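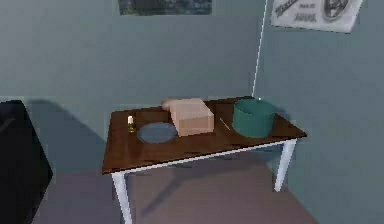 手紙を書く習慣がついて、この夏で16年になりました。習慣といっても立派なものではなく、書きたくなったら書く、返事が来たらうれしくてまた書く、というのをだらだら続けてきただけなんですけれど、それでも長くやっていると好みのようなものができてきます。便箋がどうとか、ペンがどうとか、まあいろいろあるのですが、意外と大きいのが「どこで書くか」で、私の場合は壁の角に近いところに置かれたテーブルだと筆が進みます。それも濃い茶色の木目の天板に、すっきりした白い脚がついているような、ああいう組み合わせが好きです。暗い色の上に白い便箋を広げると、紙の四隅がくっきりして、さあ書くぞという気持ちになるんですよね。黄緑色に透ける小瓶や丸いお皿が出たままになっていても、便箋を置く場所さえあれば私はまったく気になりません。むしろ少しくらい暮らしのものが混ざっているほうが、手紙の文章もよそいきになりすぎなくていいような気がしています。

はじまりは、引っ越しでした。それまで歩いて行き来していた友人と急に遠くなってしまって、電話をするほどの用事はないけれど、話したいことは毎日たまっていく。パン屋さんが値上げをしたとか、近所の柿の木が切られてしまったとか、そういう、言わなくても誰も困らない話です。メールで送ればよかったのでしょうが、画面に打ち込んでみるとどうも「報告」みたいになってしまって、読み返しては消していました。それで、引き出しに残っていた花柄の便箋に書いてみたら、同じ柿の木の話がするする書けたんです。びっくりしました。便箋2枚にびっしり書いて、切手を貼って、ポストに入れたあとで、柿の木の話だけであんなに書いてしまってよかったのかしらと急に恥ずかしくなったのを、今でもよく覚えています。

返事は、忘れたころに来ました。向こうは向こうで、新しく飼いはじめた文鳥の話がえんえんと書いてあって、柿の木については最後に一行だけ「残念だったね」とありました。これがもう、本当にうれしかった。お互いに好きなことを好きなだけ話して、ちょっとだけ相手の話にも触れる、そのくらいの温度がちょうどよかったのだと思います。文鳥はその後とても長生きをして、途中からは私も手紙の最後に文鳥あての一言を書き添えるようになりました。読んで聞かせてくれていたそうです。

さて、この時期になると毎年考えるのが、暑中見舞いと残暑見舞いの境目のことです。立秋を過ぎたら残暑見舞い、というのは知っているのに、毎年かならず出すのが遅れて、書きはじめたときは「暑中お見舞い申し上げます」だったのに、投函するころには立秋がすぐそこまで来ている。相手のところに届く日を考えると、もう残暑にしておいたほうがいいのではないか。でももう書いてしまった。こういうとき、私は観念して新しいはがきに書き直すことが多いのですが、一度だけ、書いてしまった「暑中」の横に小さく「(もう残暑かもしれません)」と足して出したことがあります。それが案外評判がよくて、受け取った親戚のおばさまから電話までいただきました。きちんと書けたはがきのときは電話なんてかかってこなかったのに、不思議なものですね。

今年はまだ4通残っています。あて名だけは先に書いてしまったので、気分としてはだいぶ進んでいるのですが、中身は真っ白です。あて名を先に書く派と中身を先に書く派がいると思うのですけれど、みなさんはどちらでしょうか。私は断然、あて名が先です。名前を書いているうちに、その人の顔とか、話し方とか、去年会ったときに着ていた服なんかが浮かんできて、そうしたら自然に書きたいことも出てくる……はずなのですが、暑いとそこから先に進みません。麦茶を飲みに立って、洗濯物を見に行って、戻ってきたらもう何を書こうとしていたか忘れています。

道具の話も少し書いておきます。便箋は長いこと、駅の裏にあったFlondiaという小さな文具店で買っていました。間口が狭くて奥に細長いお店で、入り口のところにはノートや消しゴムなど子ども向けのものが並んでいて、奥に行くほど大人っぽくなっていくんです。いちばん奥の棚に、罫線だけのなんでもない便箋があって、これが書きやすかった。紙が少しざらっとしていて、ペン先がほどよく引っかかるのがいいんです。つるつるの紙だと私の字はどんどん横に流れていってしまって、行の終わりのほうはもう、自分でも読めません。お店が閉まると聞いた日に、棚にあった分をまとめて買って帰りました。両手に紙袋をさげて、紙というのは重いものだなあとしみじみしながら坂をのぼりました。まだ少し残っていて、大事に使っているつもりなのですが、大事にしすぎると今度は黄ばんでくるので、加減が難しいです。

ペンは、Julteckの青いインクのものをもうずっと使っています。高いものではありません。最初の一本は何かのついでに買ったはずで、それがたまたま手に合って、なくしては同じものを買い、またなくしては買い、を繰り返しています。青といっても明るい青ではなくて、夕方に窓を開けたときの空みたいな、ちょっと沈んだ青です。黒で書くと、私の字はどうも怒っているように見えるらしいのです(これは家族に言われました)。青にしてからは言われなくなったので、たぶん効果があったのでしょう。一度、気取って茶色のインクにしてみたこともありましたが、醤油をこぼしたところと見分けがつかなくなり、すぐにやめました。

切手は、あれば季節のものを使います。ただ、季節の切手というのは気に入ると使うのが惜しくなって、結局しまいこんでしまうのですよね。引き出しの奥から、とっくに値段の足りなくなった切手がシートごと出てきたときには、さすがに反省しました。それ以来、気に入ったものから先に使うことにしています。足りない分は小さい額面の切手を並べて貼るのですが、これがなかなか楽しくて、魚の隣に山、その隣に花、なんていうちぐはぐな並びになると、封筒がにぎやかになって得をした気分です。ただ貼りすぎるとあて名を書くところがなくなります。あて名を先に書く派でよかったと思うのは、こういうときです。

手紙を書くのが苦手だという方に、ときどきコツを聞かれます。コツなんて言えるほどのものは持ち合わせていないのですが、私がひとつだけ気をつけているのは、書き出しを頑張らないことです。時候のあいさつの本も持っていますし、眺めるのは好きです。でも、そこから借りてきた一行ではじめると、次の行も同じ調子で書かなければいけない気がしてきて、だんだん息が苦しくなります。それよりは「さっき、きゅうりを三本いただきました」みたいなところからはじめてしまうほうが楽です。きゅうりをどうしたか、誰がくれたか、それは曲がっていたか。そういうことを書いていると、いつのまにか便箋の半分くらいは埋まっています。あとは相手の体を気づかって、また書きますと結べば、もう立派な手紙です。

それから、失敗した字はそのままにしておきます。昔は一字間違えるたびに新しい紙に替えていましたが、書き直すうちに疲れてきて、最後に仕上がったものがいちばん元気のない文章になっている、ということがよくありました。今は線を引いて隣に書きます。漢字がどうしても出てこないときは、ひらがなです。辞書を引きに立つと、そのまま辞書の別のページを読みふけって戻ってこられなくなるので、これは自分のためでもあります。先日は「憂鬱」を引きに行って、なぜか「鰻」のところで長居をしました。おかげで夕飯の献立は決まりましたけれど、手紙は次の日になりました。

いただいた手紙のほうは、お菓子の缶にしまっています。蓋に青い鳥の絵のついた平たい缶で、これがいっぱいになったら整理しようと決めていたのに、いっぱいになったところで同じような缶をもうひとつ見つけてしまい、今では2つになりました。年ごとに分けるでもなく、人ごとに分けるでもなく、来た順に上から重ねてあるだけなので、昔の手紙を探そうとすると大変です。でも、探しているあいだに別の手紙を読んでしまうのがまた楽しくて、目当てのものが見つからなくても、なんだか満足して蓋を閉めてしまいます。この前は、冬に届いたお菓子の作り方を探していたのに、ずいぶん前の旅先からの絵はがきに見入ってしまいました。湖の絵はがきで、裏には「寒い。ごはんはおいしい」としか書いてありません。それだけなのに、書いた人の声で読めてしまうのですから、字というのは面白いです。お菓子の作り方は、まだ見つかっていません。小麦粉と干しぶどうを使うことだけは覚えているのですが。

そうそう、ポストの話もしたかったのでした。うちからいちばん近いポストは、坂を下りきったところにあります。出しに行くのは楽なのですが、帰りがのぼりなので、夏のあいだはどうしても夕方になってからです。日が傾いてから出かけると、途中の家の庭からさるすべりがこぼれるように咲いていて、犬の散歩の方とすれ違ったりして、それはそれでいい時間です。ただ夕方に出すと、その日の集荷にはもう間に合いません。つまり明日の朝まで、私の手紙はポストの中で一晩過ごすわけで、帰り道にふと、あの一文はやっぱり余計だったかしら、と思っても取り返せない。若いころはこれがつらくて、ポストの前でしばらく封筒を持ったまま立っていたこともありましたが、最近は帰り道のさるすべりを見ているうちに忘れてしまいます。

9月になったら、久しぶりに封筒を自分で作ってみようかと思っています。去年のカレンダーの、絵のきれいなところを取ってあるんです。手持ちの封筒を一枚ほどいて、型紙にして、折って貼るだけですから、そんなに難しくはありません。糊をつけすぎると中の便箋までくっついてしまうのが困りもので、前に一度、受け取った方から「開けるのに苦労しました」というお返事をいただいたことがあります。今度は糊を控えめにします。うまくできたら、またここに書きますね。

と、こんなに長々と書いているひまがあったら残りのはがきを書けばよいのです。わかってはいるのです。麦茶を入れ直して、まずは一通、きゅうりの話から書いてきます。

2024年8月5日
投稿者:坂の上の便箋係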